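Teach the Dishes First

Every cooking class I have ever loved started with food. I'd like to make a loud, happy case for starting with the sink instead!

I run evening classes at Jolo, and for years the washing up was what we did when the fun was over. Then in December we flipped it. New students spent their first 19 minutes learning how to soak, scrub, rinse and stack, and the whole room relaxed.

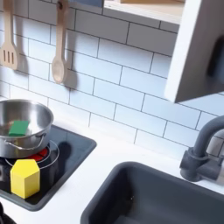

Does washing up first leave less time for cooking?
We lose a few minutes at the start and get them all back by the end, when the counters are already clear.

People cook more bravely when they aren't scared of the mess. A burned pot of rice is a sad thing if you think it's ruined – and no big deal if you know that warm water and patience will sort it out. I have watched grown adults try caramel for the first time in their lives on the strength of that one fact.

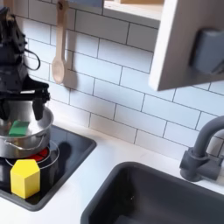

Guncombe Home Cooking Club

It's also the most social job in the house. My aunts in Thongsuk settled every family argument over a basin, one washing and two drying, and I learned more there than I ever did at the stove (sorry, aunts, the soup was great too). You stand side by side, your hands are busy, and the talk just comes.

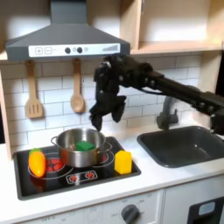
3 min read

Yes, dishwashers exist, and I'm fond of mine. But a machine won't teach you which pan sticks, which knife needs care, or how much oil you've been pouring in. Seven weeks of hand washing fixed my heavy pouring better than any recipe did.

So if you teach anyone to cook this year, a kid or a roommate or yourself, run the tap first. Then make something really, really sticky.

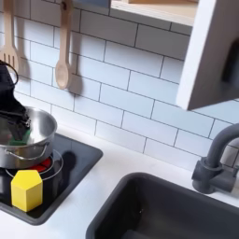
Green sponge, steel pot.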